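4.2 Limpieza y sellado de la encimera

Antes de empezar, retire los objetos de la superficie de trabajo y ventile la cocina. El sellador Koleo se aplica siempre sobre piedra limpia y seca.

1. Lave la encimera con agua tibia y jabón neutro.
2. Aclare con un paño de microfibra y deje secar 6 horas.
3. Extienda una capa fina de sellador, siempre en la misma dirección.
4. Espere 17 minutos y retire el sobrante con un paño seco.
5. Repita los pasos 3 y 4 si la piedra sigue absorbiendo agua.

Precaución: no use vinagre, limón ni productos antical – atacan el pulido del mármol.
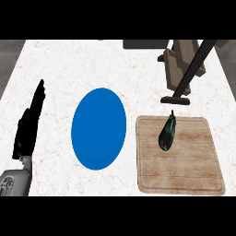 El sellador no modifica el color de la piedra, pero puede realzar ligeramente el dibujo. Haga primero una prueba en una esquina poco visible. En un mármol blanco con veteado tenue, rojizo y gris, como el de la encimera de la imagen, compare la zona tratada con el resto a la luz del día.

Nota: no coloque recipientes calientes sobre la superficie durante los 2 días siguientes. Para las juntas con el fregadero, consulte el apartado 4.3.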